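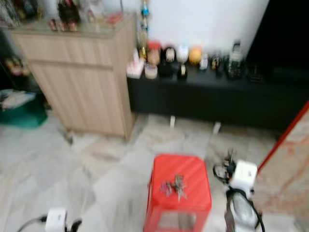 Colleague's comment on the last entry was that the Gindo fingers would slip on anything thinner than a pencil, and that I should stop tuning force and look at closing speed first. Fair point, so closing speed is what I changed today.

November, bench notes, gripper comparison cont.

Target: bunch of keys on the red plastic stool, square top. Tile floor. Head camera on, both arms mounted, right arm doing the work. Left parked low.

Gindo fingers, default speed: 126 attempts, 35 drops. Nearly all drops are the bunch rotating out as the arm lifts. Closing speed halved: fewer rotations, but the tips now push the keys along before they pinch. Need to log the push distance separately, the current script lumps it in with misses.

Setiawan fingers: wider pad, worse view from the head camera at the moment of contact. The pad hides the target for the last part of the approach. Controller (Brondmont) holds the last good pose, fine if nothing moves.

Latency, command to first finger motion: 203 ms Brondmont, 714 ms on the old Brokemton box. Did not bother finishing the Brokemton series.

Cable on the right gripper: check slack at full wrist roll before the next run. Same on the left.

To do: repeat at half speed with Setiawan. Try approach from the side. Ask whether the Brondmont firmware can report finger current at a higher rate, at present the slip shows up after the keys are gone.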